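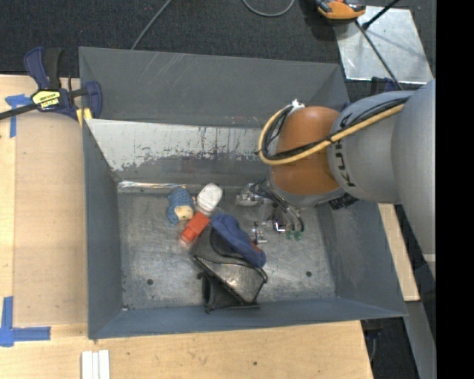 Flaluvon Bin Picking Set

README, last updated May 3, 2023

Flaluvon is the bin picking project of the Lendar student robotics club. The set holds grasp attempts recorded on the club's KUKA arm, along with the labels we made for them and the scripts we used to read them back. It started as a semester project for 2 teams and was kept going after the class ended, so some of the naming is inconsistent. Where that matters it is noted below.

What is in the set

There are 1349 grasp attempts. Each attempt has one still taken before the arm moves in, one taken while the gripper is in the bin, one taken after it has left, and a small text file with the joint angles and the gripper opening. Of the attempts, 239 are held back for testing and should not be used for training. The list of held-back attempts is in test_list.txt. Please use our list and don't draw your own, or your numbers can't be compared with the ones in the club report.

Setup

The bin is sheet metal with sloped walls and sits on a plywood tabletop. It is clamped to the table. The camera is fixed and was not supposed to move within a session, but it was taken down and put back between sessions, so treat each session as having its own calibration. The calibration file is in the same folder as the attempts it belongs to. If a session folder has two calibration files, use the one with the later time stamp.

The walls of the bin reflect more light than we expected. Depth readings on the bare metal floor are noisy and there are holes in the depth maps near the corners. We left them as they came out of the sensor. The fill script will patch them if you want, but the reported results are on unfilled depth.

The fingers have green tips. One early session used plain tips and is marked "old_tips" in the notes column.

Objects

Objects are everyday things brought in by club members, mixed on purpose: soft toys, cloth, plastic bottles and containers, blocks, and molded plastic pieces with open hollows. There is no official object list and we can't ship you the same set. Several things went home with people over the break. Each item has a short label in objects.txt, written by whoever brought it, so expect both "plush" and "stuffed toy" for the same kind of thing.

Cloth was often left lying over other items. In those attempts the label names whatever the gripper was aimed at, even if the cloth came up with it.

Labels

Each attempt has one of these outcomes:

success — the target was lifted clear of the bin and held until the arm stopped
slip — the target was lifted and then dropped
miss — the fingers closed on nothing
wrong — something other than the target was lifted
abort — the arm stopped on a force limit or someone pressed the stop

Two people labeled every attempt from the stills and the gripper log. When they disagreed, a third person decided. The slip and miss labels are the weakest, mostly where the target fell back close to where it had been lying.

Running the scripts

You need Python 3.8 or later. Install the packages in requirements.txt, then run load_attempts.py with the path to the session folder. Add --no-depth if you only want color. The viewer, show_attempt.py, steps through the three stills with the arrow keys. It is slow the first time because it builds a cache.

The Curnora planner, which picked the grasp points, is in its own repository. You don't need it to read the data.

Known problems

Joint angles in session 8 are in degrees. Everywhere else they are in radians.

Some file names have a space before the number. The loader handles this but shell scripts may not.

The color balance shifts partway through several sessions when the room lights were changed.

Plans

We want to add a second camera in August and record a set with the Magalhães gripper on the same arm. That will be a separate release with its own test list.

Use

Free for class work and research. If you use it in a report, give the name of the set and the date at the top of this file. Bug reports go in the issue tracker — include the session and attempt number.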